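Home | Forums | Savings | Currency | Log in

We use cookies to keep you signed in. Accept | Settings

Holding euros for a June payment – convert now or wait?

hunutow_saver
01/01/2026
I have 1,070 euros left from a job abroad and a bill in pounds to pay in June. Cedari pays no interest on the euro pot. Do I convert the lot now or sit on it? The bill won't change, only the rate.
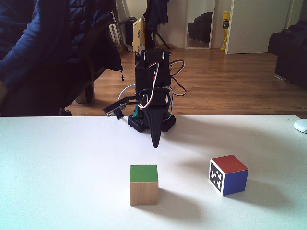 I could leave it where it is, but I'd be cross if the pound went up in the meantime.

tremblay8
Convert it now. Your bill is in pounds, so holding euros is a bet.

Stullel
Disagree. He isn't short of money, so he can split it. Change a bit each month and you get an average rate.

tremblay8
On that amount the average saves you pennies, and Cedari has a minimum fee of 3 pounds each time. Eight goes would cost more than a bad rate.

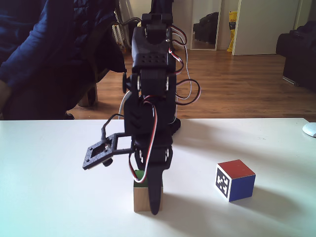

Re: fees

Milagros Ulloa
Check the fee page before you argue over it. Mine is charged only on transfers under 100 euros – above that it's a percentage.

Stullel
Same on my account. Two or three larger chunks would be fine then.

hunutow_saver
Thanks all. I'll change half this week and put it in the savings pot, then look again at the end of the month.

tremblay8
Still a bet, just a smaller one.

Contact us | Terms | Back to top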